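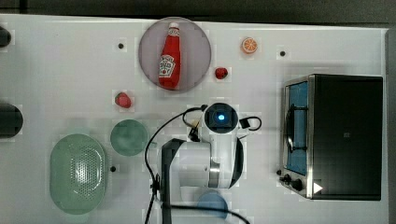 Four grippers, one toy kitchen

Maëlys Langlois wants a robot to put a strawberry in a bowl. She has wanted this for most of the spring, and by June she had four different grippers in a drawer and strong feelings about all of them.

The trial took place at the Merkemby workshop, where Langlois and her colleague Gebremedhin Mersha build table-top test benches for small firms thinking of buying their first arm. Their customers pack soap, sort bread rolls, fill lunch trays. What they ask, nearly always, is which hand to buy. The arm gets the attention in the brochures, but the hand is what touches the goods, and swapping one for another can change a machine's whole character. I spent two days there watching it happen, and I'd gladly have stayed for two more.

The bench is a white table dressed as a kitchen. There is a toaster oven with a glass door, a plate, a bowl, a mint-green colander, and the sort of toy food you would find in any nursery: strawberries, a slice of orange, a red plastic ketchup bottle. One white arm works over the lot of it, with a camera at the wrist. It looks like play, and a fair bit of it is, but each thing on the table asks something different of a gripper. The bottle likes to roll. The orange slice is small. The colander has to be picked up by its rim, and the oven door has to be pulled.

"People test with cubes," says Mersha. "Cubes are lovely. I have never met a customer who packs cubes."

The hands

First up was the Dumis, a plain two-finger gripper with straight, narrow tips. It opens, it closes, and it tells the controller how far apart its fingers are. That last part matters more than I had realised. If the fingers close all the way, the arm knows it has missed and can try again without waiting for the camera to work it out. On the strawberries the Dumis was a joy, quick and tidy, coming straight down and leaving with its prize. On the bottle it was less happy. The tips touched the curved side, the bottle turned a little, and the whole thing had to be done over.

The Bednarek has softer, wider fingers that bend as they close. I loved this one on sight. Watching it wrap itself around the ketchup is a real pleasure, and it forgave all sorts of poor aim. Mersha moved the bottle a thumb's width while the arm was already on its way down and it still came up with it. But wide fingers need room. With a strawberry close to the rim of the plate, the outer finger landed on the plate first, and the arm stopped itself, as it should.

Third was a suction cup, the Trustton, which did well with the plate and could do nothing at all with the colander, for reasons you can guess from the holes. The fourth was a three-finger hand that Langlois printed herself. It has no name. It dropped nearly everything on the first afternoon and then, after she glued strips of rubber to the tips, came second overall.

Each gripper had 45 tries at each task, with the objects moved between tries by Rosine Renaud, who works out the layouts beforehand and keeps them in a notebook. She is strict about this. Left to themselves, she told me, people put things where they know the robot can reach.

Where to put the camera

I had come for the grippers and ended up just as taken with the cameras. The team ran everything twice, once with only the wrist camera and once with a second one fixed above the table. The wrist view is wonderful close in. It sees what the fingers are about to touch, and it goes wherever they go. Its trouble is that it loses the wider picture at the very moment the arm commits. When the arm was low over the plate, it had no idea what the bowl was up to.

The overhead view is calm and complete, and it has a fault of its own: the arm gets in the way. Reach for something at the far side and a good part of the near side disappears beneath the arm and its cables. Using both solved most of this, at the price of a longer set-up. Lining the two cameras up took Timothée Caron 17 minutes on the first morning and rather less once he had taped over a reflection on the oven door that was upsetting the software.

Caron also looks after the controller, and he would like more readers to care about cables. A loop that is too short tugs on the wrist at full reach. One that is too long sweeps across the table and takes the fruit with it. He now runs the arm through its widest moves by hand before anything else, watching only the cable.

So which one?

For a bench like this, Langlois would buy the Bednarek and fit narrower fingers to it, a change that takes one screwdriver and a few minutes. For small, firm things on a flat surface she would take the Dumis and spend the difference on a second camera. The suction cup stays in the drawer until somebody rings up about plates.

The oven door beat all four, at least at first. Pulling it is easy enough, but the handle travels in an arc, and a stiff grip fights the hinge the whole way. The answer was to hold it loosely, hooking the handle with one finger and letting it slide. It took Perrine Besson, the newest member of the team, an evening to get it right with the Dumis. I was there when the door came down smoothly, and I'm afraid I cheered.

They have logged around 3,000 grasps on the bench so far. Next comes the toaster oven's control knobs, which have to be turned as well as gripped, and Langlois has already printed another set of fingers.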